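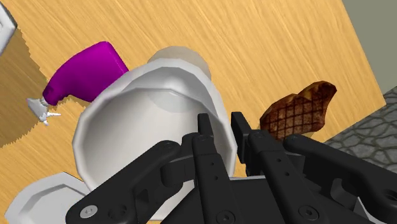
4. Pairing the Horobets hub

Before you start — phone on Bluetooth, hub plugged in, Zotine app installed. Version 3 or later.

1. Hold the side button 12 seconds. Light goes amber, then blinks.
2. Open the app, tap Add Hub. Wait for the code to come up.
3. Type the code in. Not case sensitve.
4. Pick your home network. 2.4 GHz only, the hub won't see the other band.
5. Steady green = done. Name the room, tap Save.

Note: first update takes a while. Lights and locks wont respond till it finishes.

Note: up to 40 devices per hub. More than that, add a second hub and link them under Settings — Homes.

Caution: do not unplug during the update. If you get error 191, hold the button again and go back to step 2.

Caution: indoor use only. Keep off radiators and away from sinks.

Door sensors next, section 5.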